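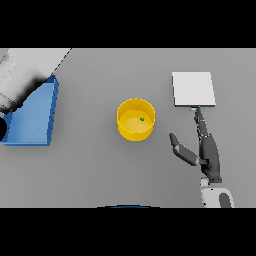 Hetis releases good practice guide for simulated testing of two-handed robots

Wednesday | By Gunnlaugur Bjarnason, Communications
Reading time: 2 minutes
Last updated: Wednesday, 2:30 pm

Hetis today released a code of good practice for organisations that test robotic hands in computer simulation before moving to physical equipment. The guide was prepared with Barnar and Ukov and is open for comment for 30 days.

The guide has 7 sections. They cover the layout of the simulated work surface, the naming of objects, the starting position of the hands, the recording of trials, the handling of failed trials, the reporting of results and the storage of records.

"Laboratories have been describing the same test in very different ways," said Saadet Kırmızıgül, Director of Standards at Hetis. "A purchaser who reads two reports should be able to tell whether the tasks were comparable. At present that is often a matter of guesswork."

Under the section on layout, each report must state which objects are on the table at the start of a trial and where they stand in relation to each hand. Colour may be used to identify an object, provided the same name is kept throughout the report. A yellow container may not become a "cup" in one table and a "bin" in the next.

Small items require separate mention. Where an item rests inside a container, the report must record both the item and its container, and the viewpoint must allow the inside of the container to be seen.
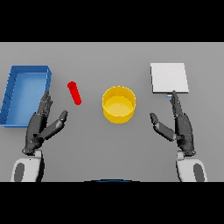
Hetis Standards Bulletin, Issue 7, page 2

The section on starting position applies to every test that uses two hands. Both hands are to be open and free of any object when the trial begins, with the thumbs and fingertips in view. The position of each hand must be logged separately. Organisations that begin trials from another position may still claim conformity if they describe it in full.

Failed trials must be kept and counted. The guide does not set a minimum success rate, and Hetis will not rank organisations on the results they publish. A trial stopped by the operator is to be recorded as stopped, with the reason given in plain words.

The draft was checked against 1,684 simulated trials supplied by Barnar and Ukov. Reviewers found that the most common fault was a missing description of the starting layout. Lưu, which carried out the review, recommended that this description be made a mandatory part of every report, and the recommendation was adopted.

Simulation results alone will not be accepted as evidence that a physical robot is safe to work near people. Organisations seeking that recognition must continue to meet the workplace requirements that apply in their own jurisdiction.

Written comments should be addressed to Saadet Kırmızıgül at the Hetis Standards Office. Hetis expects to publish the final guide in August.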